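About Us

Moroz is a small office that helps workshops, schools and laboratories to buy robots without regret. We do not build robots and we do not take commission from the companies that sell them. Our customers pay us for a plan and a budget, and for a clear list of what to order first.

The office was started by Aurelio Bravo and Rostyslav Hrynyshyn. Aurelio worked many years in purchasing at Karkitz, a maker of packaging lines. Rostyslav comes from maintenance, and he still reads every offer from the last page, where the spare parts are.

We begin each plan with the table. Before a customer signs for an arm, we ask them to mark the work area with tape and to live with it for five weeks. A roll of blue tape is the cheapest line in any budget, and it is also a line which many people forget to renew.

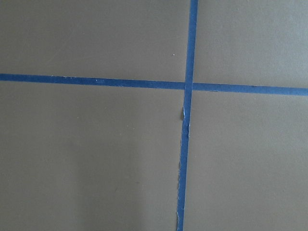 The Moroz Letter, Issue 45

Tape wears. Its edges lift and fray, and then the marks must be made again. We put such things under "consumables", together with paper, foam and gripper fingers. In the plan we wrote for Cistus, a training school with two arms, the consumables had their own page, and the school has told us that it is the page they open most often.

The second thing we ask is what the arm will hold in the first month. Our advice is to start with soft and simple objects. Foam cubes cost little, and a mistake with them costs little too. Metal parts and glass can wait until the operators feel sure of themselves. 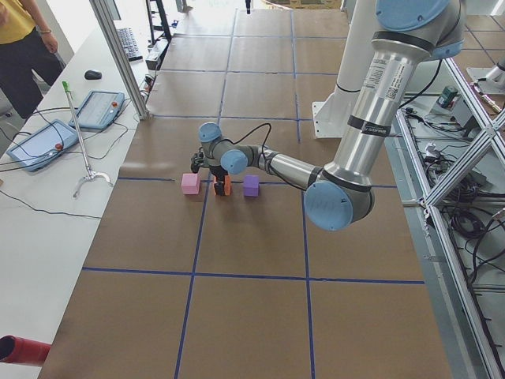 Three foam cubes on a taped line, with the orange one at the gripper.

A good budget also has space for what stands beside the arm: the frame, the pendants, the cables, a desk of proper length. At Stunow we found that these items had been left out completely, and the order had to be written again in August.

We accept projects with one arm or with 50. The first conversation is free and takes 45 minutes. Please bring a drawing of your room, even if it is made by hand, and the offers you have already received.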